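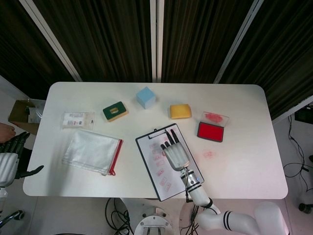 Stamping a form is the hardest thing Nayara Cordeiro has asked a machine to do, and she would like people to stop telling her it looks easy. Her little brother said so at dinner, and so did the bus driver who let her ride home with a bag of office supplies on her lap. Picking up a stamp is one job, she says, and inking it is another, and putting it down square on paper that wants to slide is a third.

Cordeiro is in her second year at Gralville, where the robotics club has spent the winter term on what it calls the desk project. The club has one humanoid with two five-fingered hands, a share of a lab, and a list of tasks written on the whiteboard in July. Wipe a surface. Put a card in a pouch. Hold a clipboard still. Stamp a column down the left of a page. Close the lid.

There are seven regular members. Most are engineering students, though one is doing nursing and another left a plumbing apprenticeship to come back to study. They meet after classes and usually stay until security comes by to lock the building.

The club's adviser, Neusa Queiroz, picked the desk because it was cheap. The previous group had built a small fruit-picking arm for the Brorgate regional challenge and spent most of its money on parts that broke. Office supplies cost next to nothing. The whole kit for the term, sponges and stamp pads included, came out of a budget of $200, and there was change left over for pizza.

The robot itself is known as Stiltard, a name it got from an older student who has since graduated. It does not do anything on its own yet. A member works it by remote, moving its arms through a task, and the joint positions and camera pictures are saved together. Later those recordings are used to train a program that tries to repeat the task. A recording where the hand misses is kept too, in a separate folder, and marked with a note on what went wrong.

By the time I visited, the group had 3,734 recordings. Cordeiro has the number on a sticky note on her laptop and changes it at the end of each night.

Paper was the first real problem. A loose sheet lifts with the stamp, because ink is sticky, and then floats off sideways. The clipboard fixed part of that. The rest was fixed by having the right hand learn to press down on the page, which the club had put off because pressing is rough on the fingers. Too little force and the board skates. Too much and the motors in the wrist heat up and the session has to stop while they cool.

Ink was the second. Red was bought because it shows up well on camera, and it shows up well on everything else. Members wear old shirts. The table gets wiped down between sessions, and some of the pink simply stays.

Soft things came next on the list. A foam block squashes, a sponge squashes differently, and a kitchen sponge with a scouring side has one face that grips and one that doesn't. The students had expected these to be a break from the stamping. They ended up taking three weeks.

The zip pouch is still unsolved. Cordeiro thinks the zipper pull is too small for the fingertips and has asked to tie a bit of string to it. Queiroz has said no for now. She wants to see the plain version tried properly before anybody changes the pouch.

The first outside test was a demonstration day at Dantas, on Monday, September 11, 2023. Each team had six minutes at a table. Gralville chose to show the stamping, with the trained program running and an operator standing by to take over. The first two stamps landed in line. The third came down crooked, the fourth missed the paper, and the operator finished the column by hand control. They placed in the middle of the field.

Queiroz was pleased with it. In her first year running the club, she told me, the robot had fallen over while being introduced.

The recordings from the day have been added to the set, including the crooked one. The club will keep going with stamps until the end of term, then decide whether to carry the desk project into next year or hand the list to a new group. Applications for new members open in the first week of classes. No experience is needed, but applicants are asked to say which evenings they can stay late, and whether they mind getting ink on their clothes.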